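In Defense of the Empty Basket

I have a friend, Saoirse Ó Briain, who can't walk past a basket without putting something in it. Keys, a receipt, half a pack of gum. Set down a clean, empty basket at her place at 8 in the morning and by lunch it's a junk drawer with handles. I love her dearly, and I think she's wrong about baskets, and since she has her own opinions about how I load a dishwasher I figure I'm allowed to say so in public.

My position is simple enough. You should own a couple of baskets that have nothing in them, and you should leave them that way for a good part of the week.

I own far fewer than I used to. At my worst, every shelf in the house had one, and every one was full, and I couldn't have told you what was in any of them (batteries? probably batteries). One December I dumped the whole lot out on the bed and gave most of the baskets away. The two I'd pick again tomorrow are the plainest kind, rectangular and open on top, with a good thick rim.
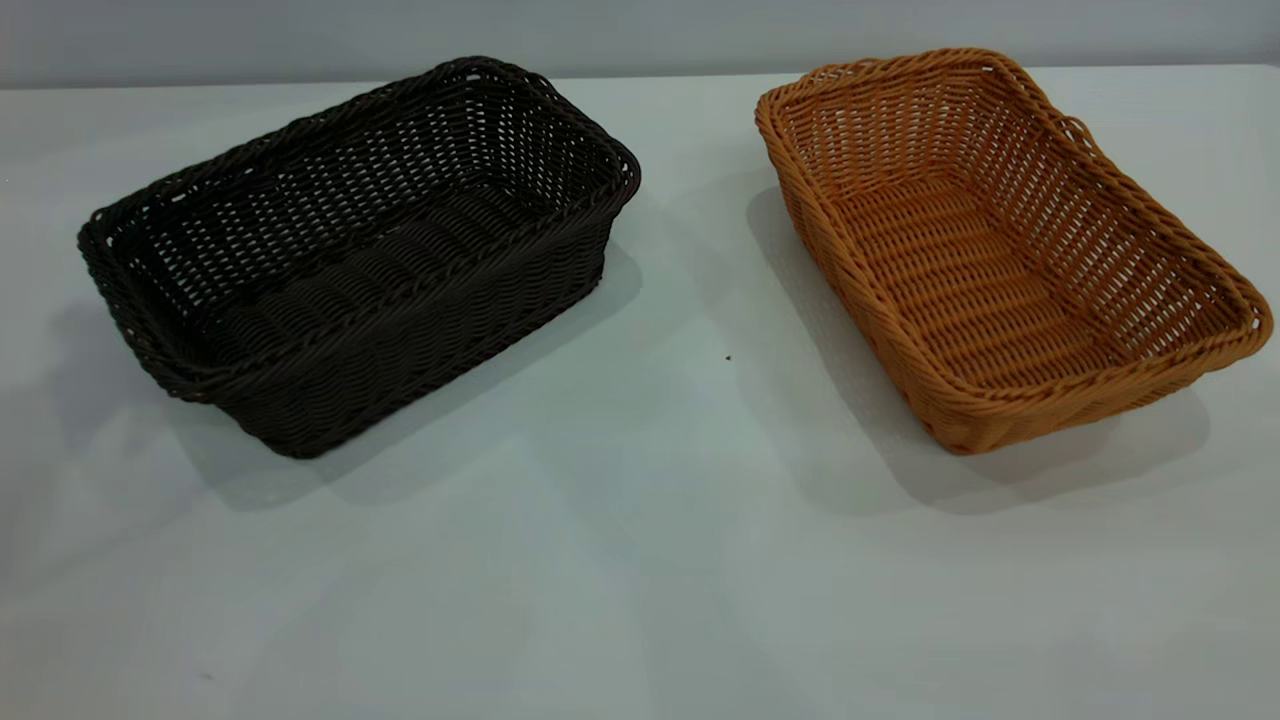 One dark, one light, and nothing in either.

People ask why I don't get a matching pair. Well, I like being able to say "the brown one" and have everybody in the house know what I mean! Matching sets look great in the store, and then you get home and spend your life lifting one after another to find the scissors. Labels are supposed to fix that, and I did go through a label phase, but a label only works if you're standing close enough to read it and you care. Color works from across the room.

The other thing I'll go to bat for is no lid. A lid is a promise that you'll never look inside again. With an open basket you see the mess building up, and it bugs you, and you deal with it. Mine get the mail and whatever's migrated down from upstairs, and after supper it all goes back where it lives. That takes me five minutes on a bad night. Then they're empty again and I get the silly little thrill of a clear table.

And I do mean clear. I had a long argument with my sister over whether a bare tabletop looks cold, and she wanted a runner and candles and one of those bowls of fake lemons. I held out. A plain pale surface with the light falling across it is plenty to look at while the coffee's brewing. 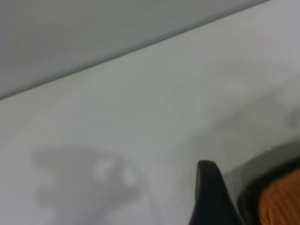

But What About Storage?

Sure, some stuff has to be stored. I'm not living in a monastery over here. Winter hats have a bin in the closet, and the bin has a lid, and I don't think about it until the first cold morning. That's storage. A basket on the table is doing a different job, more like a bus stop, where things wait a bit and then go someplace.

So let them sit a little crooked. Shove one back to make room for a plate, turn the other sideways, whatever. I used to line mine up square with the table edge and it made me cranky at anybody who bumped them. A woven thing with a bit of a wonky rim doesn't need to be lined up with anything.

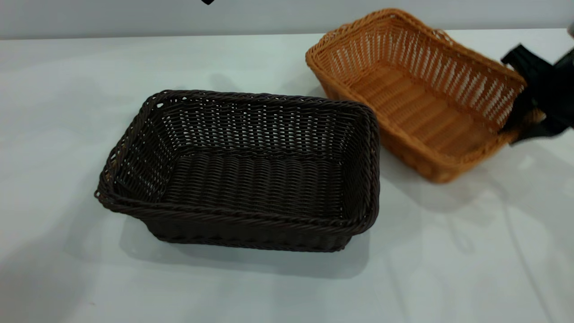
The tan one at an angle behind the brown, close enough to nearly touch.

Saoirse read a draft of this and told me I'd described a basket with no purpose. Then she asked if she could have one of mine. I said she could if it stayed empty for a week, and she's still thinking it over.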